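Before You Buy a Kitchen Robot: Tips on Reading the Test Results
Kitchen & Workshop Tips, July
By the Workbench Desk

14 comments | 37 shares

Readers keep sending us the Rurnero results and asking if it's time to clear a spot on the counter. Short answer, no. The paper behind the headlines is a decent piece of work, but it was done in a simulated kitchen, and the store pages quoting it tend to leave that word out. If you're thinking of spending money on a Nemley or a Pinto arm because of it, read these tips first.

Tip 1. Find out where the testing happened

All 200 trials in the main table were run in software. The counters, the dishes and the food are computer models. You can do a lot of testing that way without breaking a plate, and I don't hold it against the authors. I do hold it against the ads. A rendered faucet doesn't drip and a rendered sponge doesn't smell. Wet china is slippery, and the paper spends one paragraph on friction.

Tip 2. Look at how messy the test kitchen is

This part they did better than most. Older tests put one block on a bare table and called it tidying up. The Rurnero kitchen has plates with food on them on the counter, a sink, and a wall cabinet with a door that can hang open right in the way. Anyone who has stood up under an open cabinet door knows that one. In the view below, the door and its gold-colored handle hide most of the faucet, so anything relying on that view has to work with part of the sink area blocked.
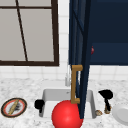

Tip 3. Ask what counts as "done"

The basic job is plate to sink. In the paper a trial is scored a success if the plate is resting in the basin when time runs out. Food left on the plate doesn't matter for the score. Well, it matters in my house. Vegetables do not go down with the dishes, and if a teenager did the job that way I would send them back to do it over.

The authors say they'll add a "clear the food first" step in later work. Fine. Until then, when a store page says "loads the sink," read it as "puts a plate in the sink, dinner included."

Tip 4. Divide the numbers yourself

The method, called Brokar, got 159 successes out of 200. That's a bit under 80 percent. Sounds good until you think about a normal evening. If you have 4 plates and each one goes right at that rate, all 4 make it on well under half of your evenings. The paper never puts it like that, so get out a calculator.

The failures are the part I wanted to read about and they get half a page. Most are listed as "timeout," which could mean the arm was slow or that it was stuck against a cabinet. Those are very different problems if it's your cabinet.

Tip 5. Check the clock

Each trial had a limit of 60 seconds. For one plate! I clear the whole table in that, with time to wipe. I'd also like to know how the time was counted, as the arm starts near the counter in every run and never has to cross a room.

Tip 6. Look at the second plate

One plate is a trick. Two plates is a chore, and I'd want the two-plate runs broken out in their own table. They're lumped in with the rest. The still printed with that section has a plate with an eggplant on it down in the basin, and a second plate on the counter past the sink with the black gripper just to the left of it. It's a fair picture of the job, but a still won't tell you if the second plate ever got there.
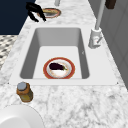
Tip 7. What to do in the meantime

Scrape plates at the table into one bowl. Run a couple of inches of warm soapy water in the sink before you sit down to eat. Keep the cabinet over the sink shut while you carry. Put jars away before the dishes start moving, as glass near the edge of a sink gets knocked by elbows of every kind.

If you still want the arm, ask the seller for results from a real kitchen, with the failures listed one by one. I asked two of them in the spring and got a brochure from one.

Questions or corrections? Use the contact form. | Copyright Kitchen & Workshop Tips | Back to top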